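Counter space, and the oven that takes most of it

I've been meaning to write up the kitchen since July, when I finally gave up on the built-in oven. A couple of people asked in the comments on the shelving post what I ended up doing, so this is the long answer.

The old oven had been going for a while. The bottom element quit first, and I got by for a few months on the top one by moving trays around and turning things over. Then the door stopped closing all the way. I had a repair company called Prantl come out. The man was polite and spent most of an hour on it, and then he wrote down 1,858 dollars, parts and labor, with the part on back order. A new built-in of the same size, with the cabinet work to make it fit, was quoted at 3,651. I rent out the other half of the house and I cook for one person most nights. I was not going to spend either number.

So I bought a countertop oven, used, from a listing. I paid 100 for it. The seller was a man named Kamol Noiphan who was moving into a place with a full kitchen and wanted it out of his hallway. He threw in two trays and a rack that doesn't belong to it. The rack almost fits. I use it for cooling bread.

What I had not thought through was the size. I measured the width and I measured the height under the cabinets, and I forgot that the door swings down and that you need to stand in front of it holding something hot. My kitchen counter is 24 inches deep. With the oven on it there was no place to put down a tray, and the toaster had to live on top of the fridge. I kept it that way for three weeks and burned my forearm twice, the second time badly enough that I had to sleep with it outside the blanket.

After that I moved the whole business to the white table. This is the one from my Zudard days, when I was still doing the catering prep out of the house and needed a surface I could wipe down at two in the morning. It had been holding boxes. I cleared it, cleaned it, and put it in the back room, where there's an outlet on its own circuit. The back room has carpet, dark gray, and I know that's not what anybody recommends under food. I've had one real spill so far, a cup of broth, and it came up with dish soap and cold water and a lot of blotting.

Some notes from the first few weeks, in case you're planning the same thing.

Get the oven off to one side. I started with it in the middle of the table because it looked better there. It left me with two small areas that were each too small for a cutting board. On one side, you get one large area, and you can work on that.

Point the door at the open part of the table. If the handle faces the room you have to carry everything around the end. With the handle facing the work area I pull the tray out and it's already where it needs to be.

Leave the warning stickers on. I peeled the one off my last toaster oven and then my nephew came to stay and put his palm flat on the side of it. He was fine, but he's nine and he reads stickers.

Don't store things on top. I did this with dish towels for one day. Wurkura, the brand of towel I like, is thick cotton and takes a while to smell like anything, so I got lucky that I noticed.

Keep an extension cord out of it. Mine goes straight into the wall and the table is where it is partly for that reason. I would have liked it closer to the window.

The other thing that changed is how I handle what's out on the table. In the kitchen I had drawers. In the back room there are no drawers, so whatever I'm using sits in the open, and for the first couple of weeks it was a mess. I tried a wire basket, which collected crumbs. I tried a tray with sections from a Grurkomell set my sister gave me, and the sections were all the wrong shape for anything I own. They might be right for nuts.

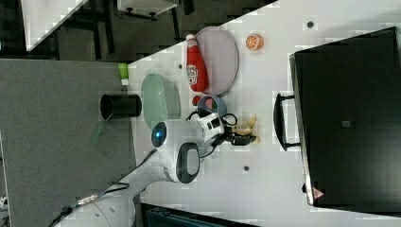
Plates turned out to be the best organizers I had. I bring things in from the fridge on whatever dish is clean and leave them on it, so the table stays wiped and I carry everything back in one trip. The ketchup goes on the lavender oval plate, lying down, because it's a squeeze bottle and when it's low I don't want to wait for it. The mint-green oval dish is for scraps or for whatever comes out of the oven, depending on the night. Fruit just goes on the table. A banana and half an orange don't need a plate, although the orange does leave a ring if you put it cut side down, so keep the cut face up. I still leave too much out between the oven and the plates, and the little blue-gray cup always ends up crowded in next to the ketchup.

As for the cooking, it's mostly the same food I made before. Chicken thighs at 425. Potatoes cut small. It heats up in under ten minutes and the old one took twenty-five, so I use it on nights when I would have skipped the oven and had cereal. The back left corner runs hot. I turn the tray halfway through and that takes care of it. Cookies are limited to 4 rows on the bigger tray if you want them to stay separate, and I haven't been able to get a pizza larger than twelve inches in there without folding the edge.

The hole in the kitchen cabinets is still there. I took the old oven out with a neighbor's help and put a shelf in the space, and right now it has the stockpot and the big mixing bowls on it. I'm going to make a door for it this winter if I can find hinges that match. If anybody knows where to get the old half-inch overlay kind in brass, leave a comment, because the hardware store here only has nickel.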